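4.2 Teaching the chair task by remote control

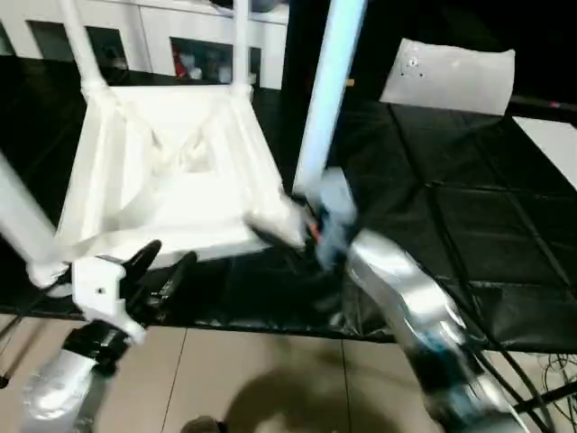

Orlow

Figure 2. Both arms at work on the plastic chair during a remotely driven demonstration. The right gripper is closed on a corner of the seat while the left one is still open beneath the near edge.

I'll admit I thought the chair would be the easy one! We'd already taught the Clotach controller to handle cups and folded towels, and a chair is big, light and hard to miss. But it has legs pointing every which way, and once it's lying on its side (as in Figure 2) you have to decide where to hold it before you can think about lifting anything.

I drove all 62 demonstrations myself, in 6 sittings, using the pair of hand controllers we describe in Section 3. My habit was to close one gripper first, usually where a leg meets the seat, and then bring the other arm in under the edge. I also tried moving the arms by hand for a couple of runs, but with two of them to push around I kept getting in my own way (and in the way of the head camera), so I gave that up and those runs aren't counted here.

The head view blurs quite a bit when I move quickly, and I left those moments in. Lambert's earlier work threw them out, and I can see why, but the quick bits are often where the second grasp gets lined up, and I wanted the robot to learn from them too. The only thing I trimmed was the waiting at the start of each run.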